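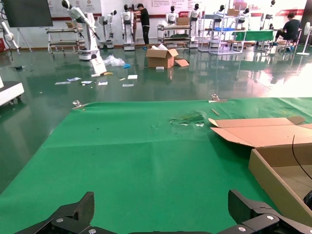 Start | Anleitungen | Verpackung | Kontakt

Abschnitt 4: Arbeitsplatz vorbereiten und Kabel in Klappkartons legen
Donnerstag, 23. August 2018 – von Mereana Tipoki

Dieser Abschnitt gilt für das Kabelset Grekent mit der Kartongrösse 312. Für die Kartongrösse 156 lesen Sie bitte den Abschnitt 5.

4.1 Tisch vorbereiten

1. Legen Sie das grüne Tuch auf den Tisch. Kleine Falten sind erlaubt, grosse Falten streichen Sie mit der Hand flach.
2. Befestigen Sie das Tuch an der hinteren Kante mit zwei Metallklammern.
3. Nehmen Sie Folienreste, Papier und Kartonstücke vom Tuch weg. Auch der Boden hinter dem Tisch soll frei sein.

Vorsicht: Auf dem glatten Boden kann man auf Papier und Plastikbeuteln leicht ausrutschen. Heben Sie die Reste vor dem Packen auf.

4.2 Karton öffnen

4. Stellen Sie den Karton in die Mitte des Tuches, mit dem Deckel nach hinten.
5. Klappen Sie den Deckel ganz auf. Die seitlichen Laschen bleiben am Deckel und werden nicht abgerissen.
6. Stellen Sie die innere Lasche auf. Ziehen Sie dabei nicht an dem runden Loch – der Karton kann dort einreissen. 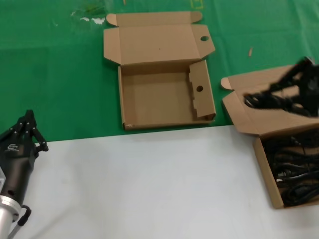 Abb. 4-2: Leerer Karton mit offenem Deckel, rechts ein Karton mit schwarzen Kabeln.

4.3 Kabel einlegen

7. Prüfen Sie die Bestellnummer auf dem Lieferschein. Für dieses Set muss dort 2138 stehen.
8. Wickeln Sie jedes Kabel locker zusammen. Der Durchmesser der Schlaufe darf nicht grösser sein als das Fach.
9. Legen Sie die Kabel in das Fach und drücken Sie die Stecker nicht gegen die Kartonwand.
10. Schliessen Sie den Deckel ohne Kraft. Wenn er wieder aufgeht, liegt ein Kabel zu hoch – dann bitte Schritt 8 wiederholen.

Hinweis: Kartons mit geknickten Laschen können Sie noch als Muster benutzen, aber nicht für den Versand nach Landidlow.

Fragen zu diesem Abschnitt beantwortet Manaia Cartwright, Durchwahl 1519.

3 Kommentare | 8-mal geteilt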